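Baskets, Tubs and Shelves: the Small Storage Gallery

Home | Galleries | Pantry notes | Say hi

Welcome to the storage end of my site! If you came over from the Mumville swap page you already know I can go on about food containers for longer than is polite, so grab a coffee. I started keeping these notes when we moved into the house on Turnden Street, which has a lovely big kitchen window and hardly any cupboards (whoever drew up the plans must have eaten out a lot). Everything we owned that had a lid ended up in one deep drawer, and every evening I stood there at 6 o'clock with a box of leftovers in one hand, digging for something to cover it with.

I've been through a fair few systems by now. Bins, dividers, a hanging thing with pockets that came off the door in the night and scared the dog half to death. What stuck in the end was open wire baskets, the kind you can see through from all four sides, with a second level inside. I love them! They're light, they wipe clean, and my family can put things back in them without a lecture from me. Mostly.

So the page is baskets and tubs, plus my notes on what goes where. Click back to Galleries for the linen closet and the dreaded under-sink pages. 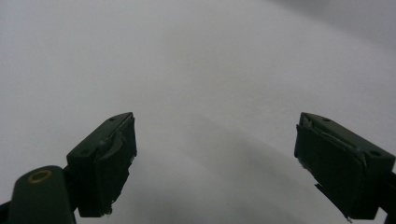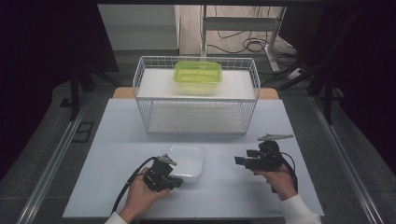 My big rule for a two-level basket is that the heavy or tall stuff lives on the floor of it and the upper shelf is for whatever you reach for every day. I broke that rule for a whole winter, stacked the good glass dishes up top, and every time I pulled the basket forward I held my breath. Light plastic is what you want up there. A lidded food container like the lime-green one on the white basket's shelf is just right: it's the color of a highlighter, so even a half-asleep person making a school lunch can find it, and the wire grid doesn't hide whatever you've put on the level underneath. I'd keep shallow square tubs down below, lids off and nested, and I'd only put as many in there as you can get out with one hand. If you need two hands and a knee, you have too many tubs.

Sizes and fit

Measure the shelf before you buy the basket. I know, I know, everybody says it. I bought my first pair from the Holst outlet on the strength of a really good sale, drove them home with the windows down feeling very pleased with myself, and they were too deep for the cupboard by less than the width of my thumb. They live in the garage now and hold paint rollers. For a standard wall cupboard I leave a little finger room on both sides, so the wires don't scrape the paint every time it slides out, and I check that the door hinge isn't in the way (mine was, on one side only, which made for a confusing afternoon).

If your basket has a loose shelf panel, try it at home on the counter before it goes in the cupboard. Load it up, give it a push from the side, see what slides. A strip of that rubbery drawer liner under the tubs fixes most of it. I cut mine with kitchen scissors and it looks like it, but you can't tell once the tubs are in.

Colors

I used to want everything clear and matching. Then I had a whole shelf of frosty see-through boxes and couldn't tell the rice from the sugar, and I'm afraid there was a pudding. Now I do one loud color for the lunch things and leave the rest plain white or clear. Green has been the best of the bunch for us. Red stained ugly with tomato sauce somehow, you'd think it would be the one color that didn't show it, and the dark blue ones just vanish at the back of the fridge.

Keeping count (sort of)

We're down to 10 tubs with lids that fit. Ten! The night before the big clear-out I had the whole lot spread over the dining table and went round trying lids on like Cinderella's slipper, and anything that didn't click went into a box for the swap. A few old takeout tubs stayed for screws and buttons. I do the same thing every August now, before school starts, and it takes one pot of tea and most of a ball game on the radio.

Washing

Wire baskets collect a kind of gray fuzz at the corners where the wires cross. An old toothbrush and dish soap gets it, then I stand the basket upside down on a towel. I don't put mine in the dishwasher anymore, the coating on one of them started to bubble near a joint and after that it left rusty little dots on the shelf. If yours has a removable panel, wash that separately and get right into the edges, you'd be surprised how many lentils are in there.

Questions I get a lot

Yes, you can stack two of them, but please not on top of the fridge. No, I don't sell them. The Zistovgate hardware store had plain white ones the last time I looked, over by the canning jars, and they'll let you carry your tape measure right up to the shelf. Drawer pictures are coming next, once I've found the other half of the silverware tray.

Back to Galleries | Next: Under the Sink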